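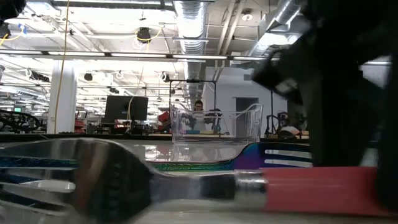
赤い柄のフォークと、虹色のフォーク。色の出方は光しだいです。

カトラリーを買い替えようと思い立ったのは五月の連休が終わったころで、きっかけは本当に些細なことでした。長年使っていたフォークの柄がぐらつきはじめて、パスタを巻くたびにカチャカチャと小さな音がするんです。夫は「まだ使えるよ」と言うのですが、一度気になりだすともうだめですね。毎晩その音ばかり聞いてしまって、せっかくのトマトソースの味が頭に入ってきません。

そんなわけで、今回はFurau(フラウ)のディナーカトラリーセットのレビューです。ナイフ、フォーク、スプーン、デザートスプーンがそれぞれ4本ずつ入っていて、紙箱に収まって届きました。色は落ち着いたグレーを選びました。虹色の仕上げにも憧れはあるのですが、うちの食器は藍色の染付が多いので、並べたときにけんかしそうで……。ここは最後まで迷ったところです。

まず手に持った感じから。ディナーフォークはそれなりに重みがあります。前に使っていたSkinham(スキナム)のものは軽さが売りで、それはそれで楽だったのですが、お肉を押さえるときに少し頼りないところがありました。Furauは柄の後ろのほうに重心があって、指を添えるだけで先がすっと下を向いてくれます。最初の二、三日は「重いかな」と思っていたのに、一週間もすると、外食先のフォークのほうが妙に軽く感じるようになりました。慣れってすごいです!

歯の部分は長めで、先がやや細くなっています。パスタは文句なし。サラダの葉物も、ベビーリーフのような小さいものまでちゃんと刺さります。反対に苦手なのは、やわらかく煮たかぼちゃのようなもの。細い先がすうっと通り抜けてしまって、持ち上げる途中でお皿に戻っていきます。煮物はお箸で食べればいいだけの話なのですが、うちの母はなんでもフォークで食べたい人なので、一応書いておきますね。

スプーンは、実はこのセットでいちばん気に入ったところかもしれません。くぼみが浅めで縁が薄く、スープを飲むときの口あたりがとてもやさしいです。カレーの最後のひと口もきれいにすくえます。デザートスプーンのほうは少し小ぶりすぎて、プリンにはちょうどよくてもヨーグルトにはもどかしい大きさでした。

ナイフは正直なところ普通です。鶏のソテーなら問題なく切れますが、皮をぱりっと焼いたときは二度三度と引かないといけません。ステーキをよく召し上がるお宅なら、ナイフだけ別に用意したほうが幸せだと思います。

お手入れのことも少し。わが家は食洗機を使っていて、ほぼ毎日回しています。今のところ柄の色が薄くなった様子はありません。ただ、水滴の跡はわりと目立ちます。グレーだから目立たないだろうと思っていたら逆でした。乾燥が終わったらすぐ扉を開けて、布巾でさっと拭くときれいです。気が向いた日だけやっています。

ところで、カトラリーの選び方で迷っていたとき、料理教室で知り合ったイヴェタ・シーコロヴァさん(Iveta Sýkoraの名で小さなレシピ帖も出している方です)から教わった方法が、とても役に立ちました。買う前に、家にあるフォークを向きを変えて何本か並べてみる、というものです。長さや歯の幅の違いは、一本ずつ手に持っているとよくわからないのに、白い面に置いて比べると急に見えてくるんですね。自分がどの長さをよく手に取っているのかも、そこで初めて気づきました。私は短めが好きだと思いこんでいたのですが、よく使うものはどれも長めでした。 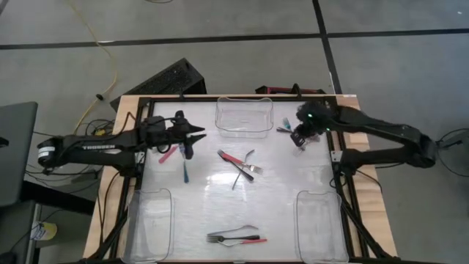

白い台の上、右奥のほうにフォーク。

さて、お値段です。セットで買うと決してお安くはなくて、Skinhamの同じような組み合わせの二倍近くします。私はUsmani(ウスマニ)という食器のお店の通販で買いました。梱包がていねいで、注文から2日で届いたのはうれしかったです。単品の扱いもあるそうなので、まずはスプーンだけ試してみる、という買い方もいいと思います。私も先にそうすればよかったかな。

比較の候補にはZirico(ジリコ)のセットもありました。店頭で触らせてもらった印象では、あちらのほうが柄が平たくて、引き出しの中で重ねやすそうでした。収納に余裕のないお台所なら、Ziricoのほうが向いているかもしれません。Furauは柄にふくらみがあるぶん、手にはなじむけれど場所をとります。うちの引き出しの仕切りには全部おさまらず、デザートスプーンだけ食器棚のマグカップに立ててあります。見た目はなかなか可愛いです。

良かったところは、スプーンの口あたりとフォークの重心、それから飽きのこない色。もう一歩と思ったのは、ナイフの切れ味、水滴の跡、収納のしにくさです。星をつけるなら五つのうちの4つ。ナイフがもう少し切れてくれたら満点にしたかもしれません。

古いフォークは結局まだ捨てられず、植木鉢の土をほぐすのに使っています。秋になったらデザートスプーンの大きいほうの型も出るらしいので、手に入ったらまたここに書きますね。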